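Clukgate cafes to test shared mug scheme this winter

October 31, 2024

Cafes in the center of Clukgate will start lending out mugs next month as the town tries to cut down on paper cups.

The scheme is called Gukero and has signed up its first group of cafes along Prurnberg Street and the market square. Customers pay a small deposit, take their coffee away in a mug and hand it back at any cafe that has the green sticker on its door. The deposit goes back on the same card.

A short test in October used 100 mugs. They were borrowed 912 times, and 98 were still in use when the test ended. The other two were broken - one of them on the steps of the library.
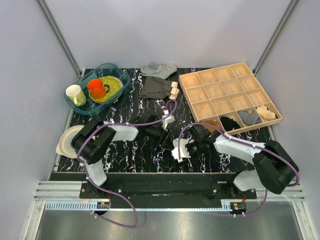 Two mugs and a plate in a teal plastic basin.

"People kept asking if they could buy them, and we had to say no," said Fadi Qaisi, who runs the Begum cafe on the square. He said the morning rush was slower for the first few days, mostly while staff got used to taking the deposit. His cafe ran short of clean mugs twice.

Washing will be left to each cafe for now. Smaller places without a dishwasher can send their mugs to the kitchen at the Clukgate community hall, which is open until 6 p.m.

The town has set aside money for 2,000 mugs, with lids sold separately. Not all cafe owners are keen. Two on Prurnberg Street have said they will wait until spring before deciding, as they have little storage space behind the counter.

Paper cups will still be offered to anyone who wants one. Cafes that wish to join can pick up a form at the town hall front desk.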